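Planning the budget for a two-handed helper: tips for a small kitchen or workshop

The price on the quote is the robot. The price you pay is the robot plus the table, the spare fingertips, the shelf it ends up needing, the power, and the hours you spend getting it to put one thing on one plate. We went through this last winter and kept the receipts. The tips below are in the order we wish we had done them.

Start with the job and leave the catalog for later. Write down one task in a single sentence, such as "move a wrapped item from the table to a plate." If you can't get it into one sentence, you aren't ready to ask for a quote. Our first list had 6 tasks on it. We cut it to two and the quotes came back shorter and much easier to compare.

Decide on hands before arms. A plain two-jaw gripper costs less, breaks less and is easier to wipe down. Hands with separate fingers make sense if you handle different shapes through the day and don't want to stop and change tools. If everything you pick up is the same box, buy the jaws.

Ask what the fingertips cost on their own. Pads wear, and you will be buying them for as long as you own the hand. Get the price per pad, the price per set, and the shipping time in writing.

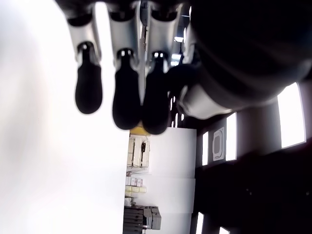 Jemville, July 18, 2019

Look closely at a hand like this one before you sign for it. The silver segments are the part you pay for once. The black tips are the part that touches the work. Ask to see a tip taken off and put back on, and do it yourself if they let you. If it takes a special tool, get the tool added to the order.

Measure the room, then measure it again with the arms out. A stand that fits through the door may still hit a cabinet when the elbow swings. We use masking tape on the floor to mark the reach and leave it down for a week. If people keep stepping over the line to get to a shelf, move the shelf or pick another corner.

Check the light at the hour you plan to work. Strong light from one side can bother the cameras on some units. A roller blind is cheap. Put it in the budget now, so it doesn't come out of somebody's pocket later.

Buy the table second. Wait until you know the working height from the supplier, then get a table to match. A plain, matte top is best. Shiny tops throw reflections and patterned ones make it harder to see small things. Skip drawers and shelves underneath if the unit has to stand close.

Practice with real dishes from your own cupboard. Suppliers like to demonstrate with foam blocks. Bring a plate, a packet, a cup, whatever you use, and ask them to work with those.

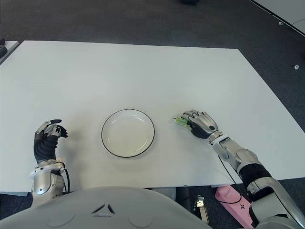
Green item in the right hand, plate in the middle, nothing else on the table.

Keep the table that bare for the first month. Add one object at a time and write down the day you added it. When something goes wrong you will know what changed.

Plan the cables before delivery. Decide where each one leaves the table and where it meets the outlet. Screw power strips to the wall or the underside of the table if you can. Cable clips and a length of floor cover came to very little in our case, but we had to stop work for an afternoon to go and get them.

Get 3 quotes and ask each supplier the same questions in the same order. We used these:

What does one year of service cost after the warranty ends?
Who comes out, and from where?
Can we rent first, and does the rent come off the price?
Which parts do you keep in stock?
What happens to the software if we stop paying for it?

Stirkar answered all of them on one page. Nindgate sent a brochure and we had to call twice for the rest. The brochure was nice, but a brochure doesn't tell you what a wrist cable costs.

Set aside money for small parts and don't touch it for anything else. Ours is $300 and lives on its own line in the workbook, under tips, clips, tape and wipes. Top it up in December when you do the rest of the yearly figures.

Count your own time. Put down an hourly rate for whoever sets up the task, even if that person is you. This was the biggest number on our sheet and it wasn't on any of the quotes.

Keep the old way of doing the job in place until the new one has run a full month without help. Don't sell the cart, the tongs or the tray rack yet.

Label the box the unit came in and store it flat if there's room. Repairs usually go back by freight, and a replacement crate is expensive.

READER COMMENTS (4)

Huia Rutherford
The masking tape tip is a good one. We did ours in chalk and it was gone by lunch. Do you tape the height as well? Our arm cleared the floor marks fine and then caught a hanging lamp.

Cameron Tamihana
@Huia we hung string from the ceiling at the top of the reach. Looks silly, works fine. I'd add to the list: ask if spare fingertips are sold in singles. Ours come only in full sets and we wear out the same 2 every time.

M. Cárdenas
Does the $300 include the wipes for the hands or are those under cleaning supplies? Trying to set up the same sheet for our shop.

Huia Rutherford
Thanks Cameron, string it is. I'm going to ask about renting too.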